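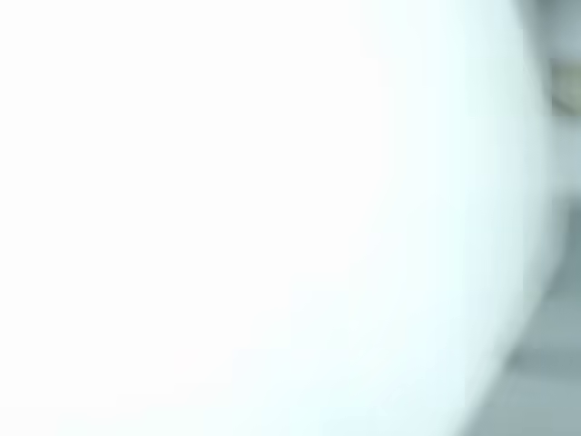

Skokdale 2, Lasthorpe 2: post-match thread
Lasthorpe Supporters Board > First Team

gatepost_gary
Posted April 8, 2018

Starting this one since the usual guy has apparently given up on us. Two up at halftime, two apiece at the end, and a drive home during which my brother-in-law explained zonal marking to me using the contents of the glove box.

First half was as good as we've been since the fall. Rezende got both. The first was a tap-in after their keeper came for a corner and changed his mind on the way. The second was a real goal, hit from 20 yards, low, off the inside of the post. Then the second half started and we defended like people waiting for a bus.

Attendance was announced as 163. The announcer sounded proud of it.

Thoughts?

mrs_offside
Take Rezende off in the 80th minute when you're hanging on at 2-1 and the other team has pushed both fullbacks up the field. Somebody explain it to me slowly. He was the only reason they were leaving anyone back. He walks off, their center half looks around, sees there's no one to mark, and strolls forward to join the attack. And who heads in the equalizer? The center half.

I said it out loud at the time. I have witnesses, mostly people who moved seats.

Tollbooth
He was limping.

mrs_offside
He was not limping. He runs like that.

Tollbooth
He was holding the back of his leg for a good five minutes before the change. I was on that side. If he tears a hamstring in a match that doesn't settle anything, we have nobody for the playoff and this thread is twice as long and twice as mad. It was the right sub. The wrong part was who came on.

lower_bowl_larry
Agree with Tollbooth on the sub. Disagree with Tollbooth on who came on. The kid did fine. He had one touch and it was a decent touch.

gatepost_gary
It went out for a throw.

lower_bowl_larry
It went out for OUR throw.

fatetti_end
Can we talk about the first Skokdale goal, because everybody's hung up on the second one. That's a free kick given for a foul I still haven't found. I've watched the highlights three times. Our guy gets the ball, their guy falls down a moment later as if he'd remembered he was supposed to. Whole Fatetti End saw it, and yes I realize the Fatetti End was at the other end of the state yesterday, I mean the ones of us who traveled.

Tollbooth
It was a foul. He got the ball by going through the man's ankle first.

fatetti_end
Whose side are you on

Tollbooth
The ankle's.

quiet_keith
Long time reader. I thought the keeper could have done better on both, and I thought the manager got the shape wrong after the break. We went to five at the back and all five of them stood in the same place. I also think we'd have lost this match last season, so I drove home fairly cheerful. Sorry if that's against the rules.

mrs_offside
It isn't against the rules, but it's frowned on.

gatepost_gary
Okay, for those who weren't there, my notes, written on the back of the parking receipt and in the order I can read them:

1. The midfield. Good until they got tired, and they got tired early. We've been saying all year that there are no legs on the bench and now here's the proof. When the second balls stopped dropping to us we had no plan except to kick it farther.

2. Set pieces. Rezende's opener came from a corner, so credit there. At the other end we gave up two goals from dead balls, one direct and one from a long throw. A long throw! Every team in the league knows that Skokdale do this. My mother knows Skokdale do this and she thinks the offside rule is a rumor.
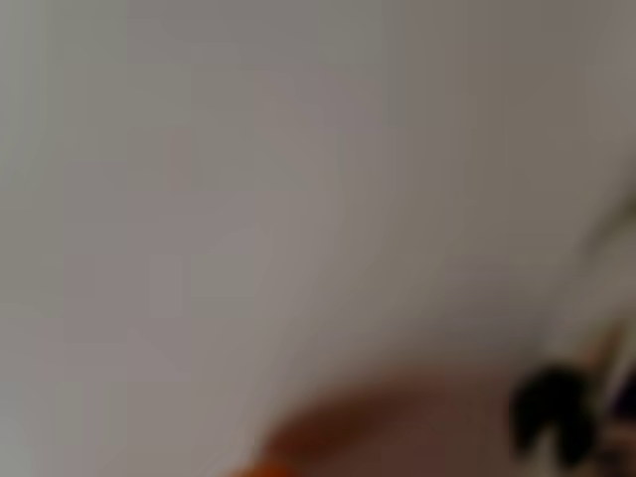
3. The bench. See above re: legs. I'd start the kid next time and bring the captain on late, and yes, I know what he's meant to the club, and no, I won't be saying it to his face.

4. The crowd. Loud for the first half, philosophical for the second. Somebody's drum got confiscated and there was a noticeable improvement in the quality of the singing.

lower_bowl_larry
That was my drum.

gatepost_gary
I stand by it.

Tollbooth
On point 3, you can't drop the captain before a playoff. He's the only one back there who talks. Take him out and you've got four very polite young men letting each other go first.

mrs_offside
He talks plenty. He was talking when their guy ran past him for the long throw. I could see his mouth moving.

nigatu_road_exile
Watched the stream from overseas, so I had the pleasure of seeing all this with the sound a few seconds ahead of the picture. I heard the equalizer before it happened and still thought we might clear it.

For what it's worth, on the stream Rezende signals to the bench himself. You can see him make the little rolling motion with his hands just before the board goes up. So I'm with Tollbooth. He asked to come off.

mrs_offside
I've seen that clip now. He could be telling the winger to keep it moving.

nigatu_road_exile
He's looking straight at the manager.

mrs_offside
The winger was in front of the manager.

Tollbooth
She'll be on this until the end of May, folks. Get comfortable.

fatetti_end
Does anyone know what a draw does to the table? The league site still has us listed as playing tomorrow.

quiet_keith
We stay third. Win the last one at home and it's a home playoff. Draw and it depends on Skokdale slipping up, and I wouldn't count on that given they've got the bottom club. Lose and it's the long bus ride again, with the same rest stop.

fatetti_end
The one with the chili?

quiet_keith
The one with the chili.

lower_bowl_larry
Then we have to win.

gatepost_gary
Club just put out a line, pasting it so nobody has to go find it: "Jeferson Rezende was substituted as a precaution after reporting tightness in his hamstring. He will be assessed before training resumes."

Tollbooth
I'm not going to say anything.

mrs_offside
They would say that.

lower_bowl_larry
Does anybody have a number for the stadium office at Skokdale? It's about a drum.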